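How Do You Teach a Robot to Open a Backpack?

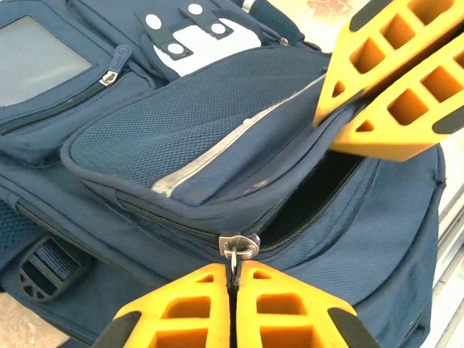 Page last changed: September

You have been opening backpacks since you were small. You probably do it while talking, eating toast and looking for the other shoe. A robot finds this very impressive, or would if it could find anything.

At the Hindwood School robot club, one whole project is about a backpack. It is navy blue and has more pockets than anyone needs. The job is to open the front one.

Why two grippers?

Try unzipping a bag with one hand. The bag comes along for the ride. So one pair of yellow fingers presses on the corner of the pocket flap, and the other pair takes hold of the little metal ring on the zipper. One holds, one pulls. Your hands worked this out years ago and didn't even tell you.

Why do the fingers have holes in them?

A finger full of holes is lighter, and it can bend a bit when it squeezes something. The black pads are there for grip. Smooth plastic on a metal ring is like picking up a wet grape with two spoons.

How does the robot know what to do?

It doesn't, at first. Somebody in the club steers the grippers through the whole job while a small camera near the fingers records what they see. Then they do it again. And again. Nneka Olaniyan, who runs the club, asks for 200 good tries before the computer starts learning from them. The team called Plekemer had 137 when they stopped for snacks, and they would like you to know that it felt like more.

What goes wrong?

Plenty! The fingers close on air. They grab cloth. They pull the zipper the wrong way, very carefully. Bad tries go in a separate folder named Lawal, after a team that doesn't think this is funny.

What comes next?

In the Hurkstead contest, each robot gets 20 minutes to open a bag it has never met, take out a pencil case and close the bag again. Closing is harder. If you doubt this, look at the bags in your own hallway.

Try it at home

Put on thick mittens and use only 2 fingers of each hand. Now open your backpack – and no teeth.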